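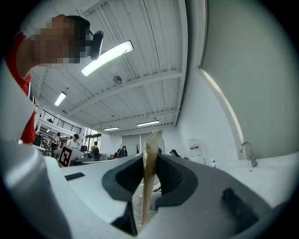
Listing says 1,510 square feet, appraiser says 1,398. Do we ask for money off?

Posted by Asuka Kikuchi, 29/07/2025
Filed under: Buying a home

Hi all, long time reader, first time poster, and a slightly panicky one. My husband and I are under contract on a three bedroom ranch in Gundow, on the Ikeda Road side if you know the area. It's our first house and we love it. It has the big old tree in front and a kitchen I could actually cook in without bumping my hip on the oven door (our apartment in Derkent is, um, cozy).

So the listing said 1,510 square feet. The county record also says 1,510. Then the appraisal came back yesterday and the appraiser measured 1,398. The value still came in at our purchase price, so the lender is perfectly happy and our loan is moving along like nothing happened. But I can't stop thinking about it! That's a whole bedroom's worth of house. When we were deciding what to offer I sat there with a calculator and compared the price per square foot with everything else that had sold on those streets, and now all my math is off.

Our agent says it happens all the time and that if we make a fuss we could annoy the sellers, who have been pretty nice so far. She also said "you saw the house, you know how big it is," which is sort of true, but I don't walk around with a tape measure in my head.

Things I don't get:

Where did the missing part go? The only thing I can think of is the sunroom on the back. It has windows all the way around and a tile floor, and it feels like part of the house, but there's no vent in there and I don't remember seeing a heater.

Can we ask the sellers to lower the price even though it appraised fine? We still have 2 days left on our inspection period and the inspection itself was boring in a good way.

And will this bite us later when we want to sell? I'd hate to buy it as 1,510 and have to sell it as 1,398.

Sorry this got so long. My husband says I should just sleep on it but I've tried that and I mostly stared at the ceiling.

Takeshi Onishi
Member, 3 helpful badges

I bet you it's the sunroom. I went through nearly the same thing when we bought in Udadel, except ours was a converted porch that the last owners had put carpet in and called a den.

The way it was explained to me, appraisers generally measure from the outside walls and count finished space that you can use all year. If a room has no permanent heat, it usually gets left out of the living area and put on its own line. It can still add something to the value, it just doesn't get counted as the same kind of space. So get your copy of the appraisal (your lender should be giving you one, ask if they haven't) and look for the sketch page. There'll be a floor plan with measurements along each wall, and if the sunroom is on there as a separate box you have your answer in five minutes.

The county number doesn't settle much either way. Ours was based on something from before the porch was even closed in. Some counties go out and measure, some work from old permits, and then the listing agent copies it over and everybody repeats it.

On the money part, yes, you can ask. You can ask for nearly anything while you're still inside your inspection period, and they can say no. Read your contract first though, and I mean the actual paragraph, because some of them let you walk for any reason and some only let you bring up defects. Plenty of them also have a line saying the buyer isn't relying on the square footage in the listing. That line doesn't stop you asking but it does make it harder to demand.

What I'd do is call your agent this morning and tell her you want it raised in writing before the deadline. She works for you. If she's worried about hurt feelings she can phrase it nicely. We asked for a price cut, the sellers said no, and then they came back and paid part of our closing costs. I was happy with that. If you're nervous about the contract wording, an hour with a real estate attorney is worth it, and you want to call early in the day with a deadline that close.

I'd also redo your calculator exercise using the smaller number, but check whether the other houses you compared were measured the same way. If half of them have a sunroom or a finished basement mixed in, you might be comparing apples to something else anyway.

As for selling it later, just list it at the measured size and mention the sunroom separately. When we sold ours in January we did exactly that and not one buyer brought it up. You could also look into having heat put in, but do it with a permit and ask an appraiser first if it would even count. Ceiling height and how the room connects to the house matter too, from what I was told.

GundowGary

if it appraised at the price then who cares. you're buying the house not the number. my place is listed wrong with the county too and I leave it alone, lower number = lower taxes lol. don't lose a good house over a sunroom

porchlight_pam

Gary's isn't wrong that the house is the same house, but I wouldn't let the deadline slide by without at least asking.

One thing to add. Since your county record is too HIGH, you may be getting taxed on space that isn't there. After you close, call the assessor's office and ask how to get it corrected. Mine wanted a form and a copy of the appraisal sketch. Do it soon after you move in, many places only take these during a certain part of the year and I missed mine the first time around.

Asuka Kikuchi

Thank you all so much! Found the sketch page and Takeshi was right, there's a separate box on the back marked "enclosed porch, unheated." The box doesn't quite cover the whole difference, but it's most of it. I've called our agent and she's writing something up to send over this afternoon, asking for help with closing costs instead of a lower price. She was nicer about it than I expected. Pam, I didn't even think about the taxes, I'm putting that on the list for after we get the keys.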